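Pig Receiver Walkdown Checklist — Lahlou Compressor Station

Site: Lahlou, inlet yard, north side
Equipment: 16 inch pig receiver with quick-opening closure, kicker line, drain to closed vessel
Unit supplied by: Pondard
Permit number: 1579
Completed by: Anjana Mondal, mechanical integrity

Mark each item OK, Action or N/A. Comments go on the same line where possible. Items marked Action must be entered in the station log before the receiver goes back into service.

Section A — Before entering the yard

Permit displayed at the gate: OK
Gas detector bump tested: OK
Control room told and radio channel agreed: OK
Wind direction checked: OK. Windsock is frayed but readable.
Access route clear: Action. A hose was left across the walkway by the drain vessel. Moved during the visit, but the hose rack is full and there is nowhere else to put it. Please order another rack.

Section B — Isolation

Main isolation valve closed and locked: OK
Kicker valve closed and locked: OK
Drain valve position matches the drawing: OK
Lock numbers match the permit: Action. One lock had been swapped and the permit had not been changed. Corrected with the permit office before work went on. Shift leads to remind crews.
Body bleed on main isolation valve tested: OK. Small puff on opening, then nothing. Watched for the full hold time.
Bypass open and pipeline flow confirmed by control room: OK

Section C — Closure door

Pressure warning device fitted and threads clean: OK
Door seal: Action. Flat spot on the lower part of the seal. It held on the last test but it should be changed at the next opening. Use the Biludent seal on the approved list and not the old stock in the store, which has gone hard.
Hinge and davit: OK. Greased.
Locking band seated all the way round: OK
Nobody standing in line with the door: OK. The painted exclusion zone is wearing off on the east side and will want repainting before winter.
Vent confirmed clear before opening: OK 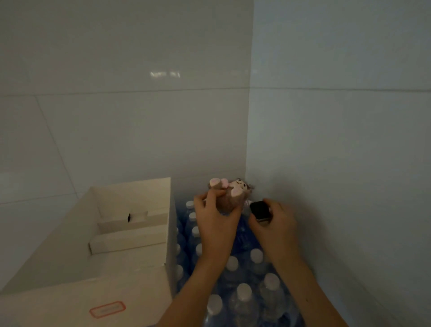
LAHLOU, January

Comments on Section C, added after the review call. The operations team asked whether the seal could wait until the summer shutdown. My answer is no. The receiver is opened more often than it was when the original interval was set, and the flat spot is in the place where liquid sits. Change it at the next opening and write the part number in the log.

Section D — Instruments and relief

Pressure gauge reads zero when vented: OK
Second gauge agrees with the first: OK
Gauge range suitable: OK. Full scale 2000 psi.
Pig signaller trips and resets: Action. Slow to reset by hand. The Pludedness signaller on the outlet side is fine, so this looks like dirt in the linkage. Clean first, then replace if it still sticks.
Relief valve tag in date: OK
Relief valve outlet free of water and nests: OK

Section E — Supports, coating and drains

Anchor bolts tight: OK
Saddle supports: Action. Coating has lifted at the rear saddle, with light rust underneath. No loss of metal that I could measure. Wire brush, prime and recoat.
Earth strap connected: OK
Drip tray under the door: OK. Emptied before the walkdown.
Drain line slope: OK
Heat tracing on drain: N/A. Removed when the line was buried.

Section F — Returning to service

Door closed and warning device tightened: OK
Purge carried out as per procedure: OK
Leak check at 3 bar: OK
Leak check at 6 bar: OK — held with no bubbles at the door or the bleed plug.
Locks removed and permit signed off: OK
Control room told: OK

Open actions go to the station maintenance planner. The seal and the signaller come first. The saddle coating can be done in any dry spell, and the walkway hose rack can go on the next general order. Send photographs of the saddle once the old coating is off, before primer goes on, so the surface can be checked.

Next walkdown: after the seal change, Sections B, C and F only.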